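Desk Items, Lounge Tables: README

Part of the Tristuvero shared-space inventory, Gremport building
Maintained by Ewurabena Tsikata
Last revised Saturday, April 14, 2018

What this folder covers

The inventory lists the small things kept on the yellow tables in the lounge: mice, mouse pads, sticker sheets and table signs. Furniture has its own folder (see lounge-seating), and so do the plants. Laptops, chargers and anything else a person carries in and out are not listed.

The inventory as a whole holds 3,591 entries across the building. The lounge tables are a small part of it, but they are the part that gets edited most, as people sit down with a laptop, borrow what is on the table and put it back one table over.
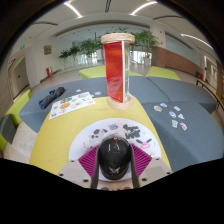 Mice are entered one per row, with a short text label in the field called item_note. The label should let someone tell one mouse from the next without picking up a database printout. "Black mouse" is not enough. For the glossy black one with the pale winged logo and the bit of red by the wheel, the note reads "gloss black, wings, red at wheel," and that has worked fine. If you don't know the maker, leave the maker field blank. Do not guess from the shape. Earlier versions had guesses in that field and Ismail Bouazza spent most of December taking them out.

Pads get their own rows and are not tied to a mouse. We tried pairing them in the first version and the pairs never lasted a week.

Fields

item_id: assigned by Gradance when the row is saved. Don't type over it.
item_type: mouse, pad, stickers, sign, other.
item_note: free text, lower case, one line.
color_main: the color a person would say first. Printed pads go by the background color, so a white pad covered in cartoon animals is "white."
print: yes or no. A logo alone counts as no.
text_on_item: copy exactly as printed, including capitals. Blank if there is none or you can't read it.
table_zone: see Zones.
condition: good, worn, replace.
checked_by: initials.

Zones

Each table is split into near left, near right, far left and far right, as seen from the open end with no bench. Things in the middle go to whichever side they lean toward. An item lying across two zones is entered under the one that holds most of it. Please don't invent "center." Hala Ait Brahim's import script rejects it and the whole sheet has to be loaded again.
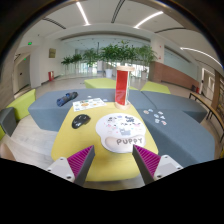 Shared Spaces Team, Tristuvero

Worked entry, pad with wrist rest

item_type: pad
item_note: wavy edge, cartoon faces, raised wrist rest
color_main: white
print: yes
text_on_item: PUPPY
table_zone: near right
condition: good
checked_by: YE

The wrist rest is attached and does not get a row of its own. The pad also has lettering in the upper print. Add it to text_on_item only if you have the pad in front of you and can read all of it.

The sticker sheet at the far left corner is one row, type "stickers," however many stickers are left on it. The red upright piece with the pale wood top and base, at the far right, goes in as "sign." It has been argued over before. Yasmine Ezzat wanted it under furniture, and the furniture folder did not want it.

Known problems

Rows entered before version 2 have no table_zone. They were not back-filled.

Condition is a matter of opinion. Two people checking the same pad have given "good" and "worn" on the same day. Use the later one.

Color names from the first version include "cream," "ivory" and "off-white." All of them should now be "white," but a few may remain.

Making changes

Edit the working sheet and leave the export alone. Send new item types to Nawal Salem before using them. Removed items stay in the sheet with "gone" at the start of item_note, so that old IDs still lead somewhere.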